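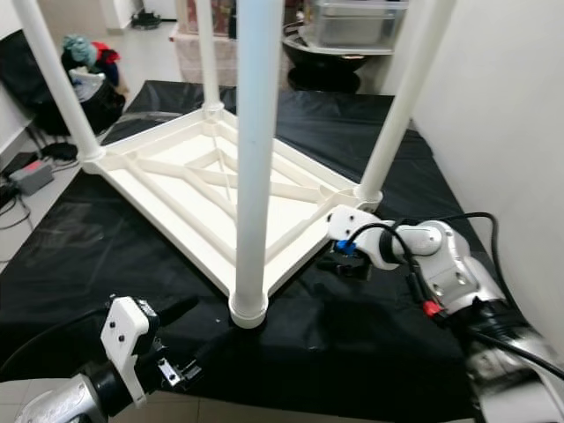
# Zodosow *Kpodo* EP, 12" Vinyl

We've been waiting on this one since September, when Tomás Brandão first played us a rough mix over the shop speakers and three customers came up to the counter to ask what it was. It's finally in stock — six songs, a little under half an hour, and the warmest thing Zodosow have put out by a good distance.

If you only know the band from their early singles, you may be surprised by how much room there is on this record. Tomás has traded most of his electric guitar for a nylon-string, and Vitória Esteves sings lower and closer to the microphone than she used to. She told us she recorded most of her parts late in the evening in Pametville, with the heating off so it wouldn't hum, and wearing two sweaters. Side A is the quieter half. Side B opens with "Vimau," which has the big chorus everybody was singing back at them on the last tour, and it stays lively from there (do let it run to the end, there's a lovely organ part in the closing minute).

## What you get

- 12" black vinyl, plays at 45 rpm
- Printed inner sleeve with all the lyrics
- Download code for the full EP
- First pressing of 516 copies, 134 of them signed on the back by both members

Signed copies go out first come, first served, and we can't hold one aside, much as we'd like to. If you order after they're gone you'll get the same record in the same sleeve.

## Track list

**Side A**
1. Slow Ferry
2. Kpodo
3. Your Sister's Coat

**Side B**
1. Vimau
2. Half the Orchard
3. Goodnight, Pametville

## Shipping

Orders start leaving the shop on 11th October. Every record travels in a stiff mailer, with the disc outside its jacket to save the seams from splitting. If you'd like yours packed the usual way, just leave a note at checkout. You can also add the band's earlier singles to the same parcel, and we'll combine the postage.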